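Robot watch – can they do the laundry yet?

Tuesday, July 17, 2018

Quick one this week, deadline was an hour ago. A lot of you wrote in after the last issue asking the same thing. Forget self-driving cars, when does a machine fold my shirts?

Short answer: not this year. Longer answer below.

Folding is a horrible job for a robot. A box is a box whichever way you pick it up. A T-shirt dropped on a table is a different shape every single time, and half of it is hidden under the other half. So before any folding you get the real work – find an edge, pinch it, lift, look again, work out which bit is the sleeve. Most of the time goes there. The fold itself is the easy part, any of the arms on the market can do a fold if you lay the shirt out flat for it first. Which kind of defeats the purpose.
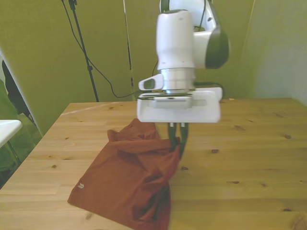
I called Nest Jenkins at Skavmont, who has been at this longer than most. She was pretty blunt. Their best run so far is 71 percent of shirts folded from a heap with no human help, and thats T-shirts only. Button-downs, forget it. Fitted sheets, she just laughed. Grabbing one layer of cloth instead of two is still the thing that trips them up most, she says, and dark fabric is worse becuase the creases are harder to pick out.

Speed is the other problem. Up to 25 minutes for a bad shirt. My kid is faster and he's seven and he hates it.

Shop floor looks better. Mutura has arms loading towels into a folding machine at a commercial laundry, 3000 a day, one size, one color. Boring towels, but it works and they're keeping it. Amrani is trying the same with hotel pillowcases, no numbers yet.

And the home gadget from Dallamus, the one everybody forwards me – still preorder, still $4000, and you still clip each shirt on by hand. Ship date now November. I'd wait.

More on dishwashers next issue, if the Skavmont people let me come see theirs. Send questions, I do read them, just slow.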